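December, Treloar laboratory

Work on the garment task resumed at 9:15 under the direction of Mr. Vergara. The operator guided both arms by remote control, with instructions to grip near the waistband first and bring in the second arm only when the first had a secure hold. The total now stands at 2,353 demonstrations, against the 2,000 required by the Sunby agreement. Two were set aside for hesitation at the start. 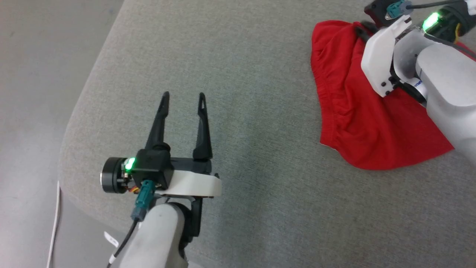 Mr. Zwane has asked that operators rest after every 30 demonstrations. The request was approved and takes effect tomorrow.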